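Zuton Standards Office
Thread: revised guidance on simulated gripper work, Issue 2

1/16
Issue 2 of the Zuton guidance on simulated gripper work takes effect in January. It applies to all teams that set up, run or label simulated picking and placing tasks, including those working under contract at Zilitz. The main points are set out in this thread.

2/16
The guidance was revised after a review of 1,444 stored runs. The reviewers found that many runs could not be repeated by a second team. The usual cause was a missing record of the starting state: finger opening, light position, surface finish and seed value.

3/16
Starting state. Before any run is counted, the gripper must be fully open and clear of the work surface. The operator records the opening value from the simulator. A value read by eye from the rendered view will no longer be accepted.

4/16
Start view. A still must be saved from the hand view at the start of each run. Both fingertips should be visible with the gap between them clear. If an object is already in the gap, the run is to be stopped and set up again.
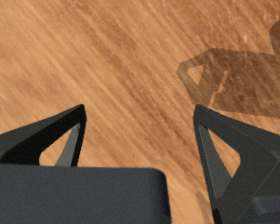

5/16
Surfaces. Patterned surfaces such as wood grain are permitted and encouraged. The name of the surface file and its rotation must be entered in the Plunar record. Teams should not edit a surface file between runs in the same batch. If a change is needed, open a new batch.

6/16
Shadows. Several queries this year concerned dark areas on the work surface. A shadow can keep the grain visible beneath it and can be read as a stain, by people and by software alike. Labellers must not settle the matter by judgement from one still.

7/16
Where a dark area is present, the labeller checks the light settings and the surface file. If the area is absent from the surface file and goes when shadows are switched off, it is labelled "shadow". If it remains, it is labelled "surface". If the check cannot be made, the label is "unresolved".

8/16
"Unresolved" is a valid label and carries no penalty. Team leads are asked to make this clear to new staff. The review found a small number of labellers who believed that every region had to be given a definite name.
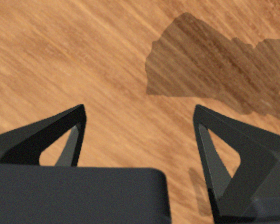 Rendered view with the gripper open. The dark area on the wood at upper right falls under posts 6 to 8.

9/16
Robot parts. The fingers and the housing are to be labelled as robot wherever they appear, including parts that run past the edge of the view. Openings in the fingers are labelled as whatever shows through them. The older practice of filling in the openings is withdrawn.

10/16
See-through rendering. Some simulators draw part of the hand as partly transparent. Such parts keep the robot label. The setting should be noted in the Plunar record. Runs with mixed settings must not be placed in the same batch.

11/16
Lighting changes. Light position may be varied between runs, and teams are encouraged to do so. Each position must be logged. Random positions are acceptable provided the seed is kept with the run.

12/16
Batch checks. Every batch of 100 runs must be checked by a person who did not set it up. The checker opens the start still and the end still of each run and repeats two full runs from the stored record. If either repeat fails to match, the batch is returned.

13/16
Returned batches. A returned batch may be corrected and sent again once. Corrections must be listed in the batch notes with the name of the person who made them. Please do not overwrite the earlier files. Storage at Rizvi has been extended to allow for both versions.

14/16
Use on real equipment. A simulated run, however well recorded, is not evidence that a task is safe on a physical arm. Work moving from simulation to the Rizvi test cell still needs a separate risk assessment, a speed limit for first trials and a trained person at the stop button. These requirements are unchanged from Issue 1.

15/16
Existing data. Batches completed under Issue 1 may remain in use until they are next edited, at which point Issue 2 applies in full. Teams do not need to relabel old finger openings in bulk. Any batch supplied to an outside partner should be brought up to Issue 2 first.

16/16
An open question session will be held online on Wednesday at 2 pm. Questions may be sent beforehand to Kristýna Mikuš at the Standards Office. The full text and a blank Plunar record are available on the staff pages; partners at Zilitz should ask their site lead for a copy.

Addition to post 12
We have been asked whether the checker may be from the same team. Yes, provided that person took no part in setting up or labelling the batch. Very small teams may ask the Standards Office to supply a checker. Please allow a full working week for this.

Addition to post 7
The shadow check may be run on a copy of the starting state. It does not need to be repeated for later moments in the same run unless the light is moved. Where the light does move, check again at each new position.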